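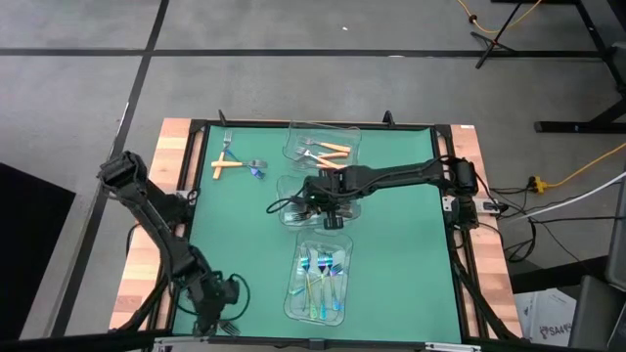

*Forks on a green bench mat between two robot arms.*

Stadier will close the inbound lane of the Deng Street bridge starting the first week of August, and drivers headed downtown in the morning should plan on a detour. Work runs 14 weeks, weather permitting.

Inbound traffic goes left on Allo Avenue, then over the old rail crossing, then back to Deng at the library. Outbound stays as is. Trucks over 30 feet can't make the turn at Allo and have to use the county road the whole way. No exceptions, the city says.

Bus riders: Route 2 skips the three stops between the bridge and the library. Temporary stop goes up outside the Clatent parking garage. Same fare, same schedule, at least on paper.

"The deck is worn out and we've patched it enough," said Lợi Lương, the city's traffic engineer. "Mornings are going to be slow the first couple weeks. Leave early if you can."

Signals on Allo will be retimed before the closure, with a longer green for the left turn from 6 a.m. to 9 a.m. Street parking on the north side of Allo comes out for the duration, 80 spaces in all. Cars left there after the signs go up will be towed. Residents with permits can park in the Clatent garage overnight, but have to be out by 8 a.m.

Shop owners on Allo asked for the work to be done at night. Lương said the concrete pours need daylight crews and night work would push the job into winter. Some of them weren't happy with that anwser. The city has agreed to leave loading zones open until 10 a.m.

Sidewalk on the south side of the bridge stays open. Bikes must be walked across.

Detour maps are at the Stadier city hall front desk and the library. Questions go to the traffic office, weekdays until 4:30 p.m. A second closure, for the outbound lane, is planned for next year, no dates set yet.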